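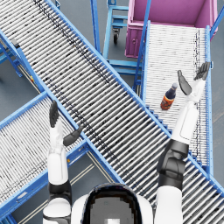
What should you budget for first when planning a robot for a conveyor line?
Start with the work around the robot: the layout, the guarding, the containers and the hours of testing. The price of the machine is the easiest figure to get, so leave it until you know what the machine has to do.

Home Guides Planning Suppliers Contact

How to plan a budget for a sorting robot

By Trinidad Paredes
January 23, 2026
2 min read

These steps assume you already have roller conveyors in place and want a robot to move small items from them into bins. Our own plan, for the Holten site, took 19 weeks from first sketch to signed order.

Step 1. Write down the task
List every item the robot will handle, with its size, weight and surface. Bottles need their own line, as they roll and come to rest at odd angles. Note where each item is picked up and where it has to end up.

Step 2. Test the layout in simulation
Pay for this before you pay for hardware. Ask the supplier to model your conveyors at their real heights and to check reach at every pick point. We allowed 16 days with Boltotik and used all of them. Two conveyor junctions had to move, and that was far cheaper to do on a screen.
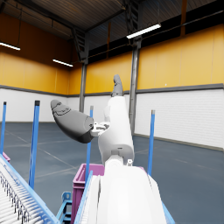
Keep a written record of each change made at this stage, with the cost beside it. You will need it when you compare quotes, as suppliers often price an older version of the layout.

Step 3. Ask for split quotes
Get separate prices for the robot, the hands or grippers, software, installation and training. Troncoso and Lorkov both sent us a single total at first. Once split, the two quotes differed mostly in yearly software fees.

Step 4. Add the running costs
Include spare fingers, servicing, power and staff time. Check how long the warranty lasts and what a call-out costs after it ends.

Step 5. Set aside a reserve
We held back 19 per cent of the total. Most of it went on changes to the conveyor stands and on extra bins.

Step 6. Fix a review date
Ours is in September. Agree beforehand what you will measure, such as picks per hour and dropped items, and put it in the contract.

Next: Comparing service contracts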